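3.2 Demonstration collection

All demonstrations were given by remote control. The operator sat facing the table and moved a hand-held controller, and the arm followed its position and rotation. We had first planned to guide the arm by hand, as in the earlier Romel experiments, but the operator's own arm kept blocking the side view. Two operators, Siriporn Sitthichai and Ramiro Sepúlveda, recorded 143 demonstrations between them. Both had used the controller for five hours before any data was kept.

The tabletop was left crowded on purpose. Bowls, cups, fruit and small items stayed out around the green tray during every demonstration, and the operators were told to leave them where they were unless the task named them.

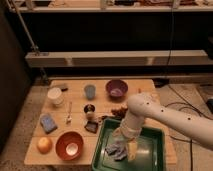 Figure 2. Work in the green tray under remote control. Top: the gripper closed on a pale yellow block, with the cloth beside it. Bottom: the gripper holding the cloth against the tray floor.

A demonstration began when the operator pressed the trigger and ended when the gripper was open and clear of the tray rim. Pauses longer than two seconds were trimmed. We did not trim failed grasps if the operator recovered without help, as the recovery motions proved useful in training (Section 4.3). Demonstrations in which an object left the table were thrown out.

Soft objects took longer to demonstrate than rigid ones. Sitthichai tended to come straight down and press before closing the fingers, while Sepúlveda preferred to pinch a fold from the side - a difference that shows up clearly in the recorded wrist angles. We kept both styles and did not label them.
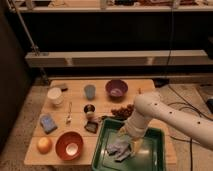

The policy receives the side view and the joint positions, and nothing else. Force readings were logged but left out of the input, since the Nulley baseline does not use them and we wanted the comparison to be fair. Contact with the tray floor therefore has to be judged from the picture and from how far the arm has moved. This is the hardest part of the task for the trained policy, and most of the errors in Section 5 come from stopping too high.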